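March 1, 2025

Back on the Florklow migration. Moved the booking service for the council side over to the new region first thing, and it came up on the second go (first go I'd left the old storage key in, my own silly fault). 456 queued jobs went across and then the whole lot sat there doing nothing.
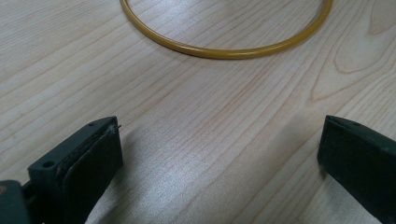 Restarted the workers one by one and they woke up, so I'm blaming the health check. It gives up after 40 seconds and Lurkier takes longer than that to load its rules when the cache is cold. Bumped the limit to 200 and no more restarts since lunch. Must put that in the template too, or the next person to build from it will hit the same thing!

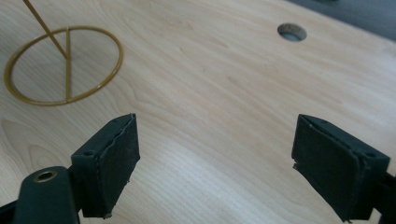 Gold wire stand on the table.

Costs next. The Traltness account is still paying for the old test machines we meant to switch off in August. I've tagged them all and turned off the ones with no traffic – the rest need a yes from the Szewczyk lot before I touch them, as their nightly export still reads from one of the discs. Have emailed.

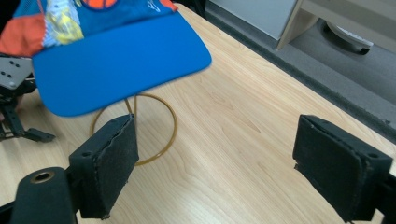
Rhys Calloway
Platform engineer

Permissions took up the rest of the afternoon. The sign-in role could read every bucket in the account, which made me wince a bit, so it's now down to the two it needs. Logs show 714 refused calls after the change, nearly all from one old reporting script. 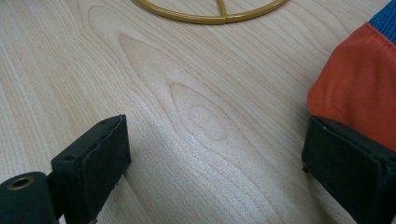

I've given that script its own role for now and it's gone quiet. Still to do: the template, the backup restore test, and find out why the staging certificate has two owners.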